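From: Llinos Powell
To: Skiment swap list
Date: Monday, May 11, 2026
Subject: Re: Sorting the small stuff

On Sunday, Dana wrote:
> Can we get rid of the mixed bin for the next swap? In April it had
> toys, bathroom things and kitchen bits all in together and people
> walked right past it. I'd like toys in one tub and the rest on the
> long table. Also, are we still using the metal bins or did Grumow
> want them back?

Grumow says we can keep the metal bins through the summer, so we have those. They are scratched up inside but they hold more than the tubs.

I agree about splitting things up. My suggestion is that building blocks go in clear bags, priced at 50 cents a bag, and single toys stay loose in a bin. Hairbrushes and combs should go on the long table with the bathroom things. I would only take brushes that have been cleaned.

The Nasrallah boxes are still in the hall closet. There are 36 of them, flat, and they need tape. If you can come early, 5 of us should be enough to put them together.

One of the bins as it stands now:

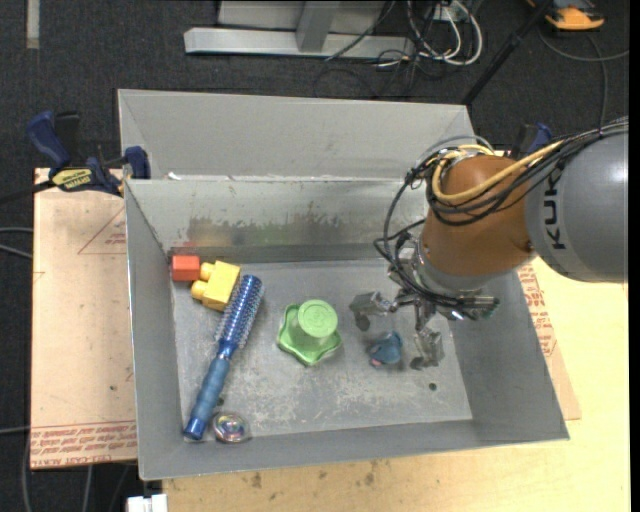 Mixed bin, with a red block and a yellow one at the back, the blue round brush, and a light green plastic piece with a wavy base.

If anyone recognizes the green piece, please write back to the list. I don't know which pile it belongs in. The little dusty-blue toy can go with the single toys.

I still need someone to pick up the price stickers from Zoko. They come in rolls of 300 and one roll will do.

Llinos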